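Bench hands wanted - table top refinishing, Fidivia workshop, Wiltaslow

2 shares 14 comments

Pale tops, wavy grain, small marks to sort out. If you like looking at wood up close keep reading.
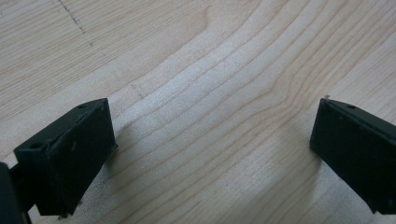 Do I need a trade certificate to apply?
Any bench experience is fine, paid or at home, as long as you can sand flat and work clean.

We're taking on two people for the summer run. Job is light-colored table tops and desk tops, mostly pale blond stuff, coming in from schools and a couple of offices. Little nicks, scuffs, dark specks, lines that could be pencil or could be a scratch - you check each top under the lamp, mark it up with chalk, decide if it gets cleaned, filled or sent back. Then sand, wipe down, finish, stack. Figured grain is the tricky part. Go across those curves with a rough disc and it shows forever, and the customer will see it before you do.

What you'd be doing
- checking tops in and writing up the ticket
- spot repairs, color matching filler
- hand sanding, some machine sanding
- two coats of finish, Paketti water based unless the ticket says otherwise
- sweeping up. everybody sweeps

Must be OK standing most of the day and lifting one end of a table. Good eyes or good glasses. Dust mask is supplied, boots are not. Please no open toe shoes, we've had this talk.

Hours are 7 to 3:30, Monday thru Friday, half hour lunch. The Ocampo order is 3,000 tops so theres plenty of work and probably overtime once it gets going. Paid weekly. Rate depends on experience, we'll tell you on the phone. Might turn into year round for the right person - cant promise.

To apply come by the side door before noon or leave a note at the front desk with your name, number and what you've worked on. Photos of your own work are welcome, phone pics fine. Short tryout on a scrap top, takes an hour, paid.

If you wrote to us in June and didnt hear back please try again, the inbox was a mess.

Posted 7/2/18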